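**Brasano Pine Worktable**

The Brasano is a plain worktable for offices, reading rooms and shared studies. The top is made of pine planks in a warm honey color. Knots and grain differ from one table to the next and are not grounds for return. The table seats two persons on the long side.

Orders are accepted by Detside for single tables and for sets of up to 10. Delivery takes some 33 working days – longer for addresses outside the Sandu service area. 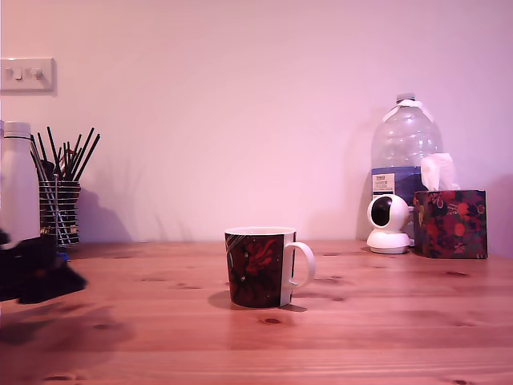 How should the top be cleaned?

Wipe it with a soft damp cloth, along the grain, and dry it at once. Scouring powders and solvents will dull the finish.

Assembly requires the 6 mm key supplied in the hardware bag. Bolts are to be tightened again after two weeks of use. Replacement legs and bolts may be ordered separately under the Fluleo parts list.

Inquiries concerning institutional orders should be addressed to Viorica Mihăilă, Sales Office.

Page revised 02/11/2018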